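Search this site Search

# Prida Braise Notes

Structured recipe data for slow-cooked and braised meat dishes. Maintained by Vallthorpe. Last updated October 2026.

## Contents

The set holds 58 recipes in `recipes.csv`, one row per recipe. Of these, 37 are for pork and the rest are for beef, lamb or chicken. Ingredients are in `ingredients.csv` and join on `recipe_id`.

## Fields

- `recipe_id`: integer, stable between releases
- `cut`: name of the cut as given by the cook
- `liquid_ml`: braising liquid at the start, before reduction
- `lid`: `on`, `off` or `mixed`
- `cook_min`: total cooking time, resting excluded
- `rest_min`: resting time, blank if not recorded

Cup measures were converted to milliliters at 240 ml per cup. Spoon measures for dry spices were left as written. Onion and garlic are counted by piece, with no weight given.
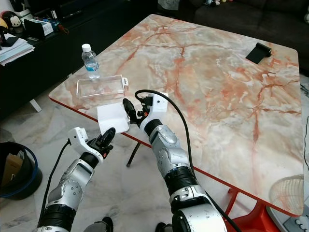
Values in `rest_min` above 30 were checked by hand against the original recipe cards. In 3 rows the card could not be read and the field was set to blank. These rows have `flag = 1`.

Oven temperatures are in Fahrenheit. Slow cooker recipes carry `low` or `high` in `heat` and have no temperature.

## Known issues

- Short ribs and flanken are stored as separate cuts.
- Soy sauce is not split into light and dark.
- Rows from the Sengar cards have no serving counts.
- The January release used `time` in place of `cook_min`. Old scripts need the new name.

## Use

Load both files as UTF-8. The Skolteck import script expects a comma separator and will fail on semicolons.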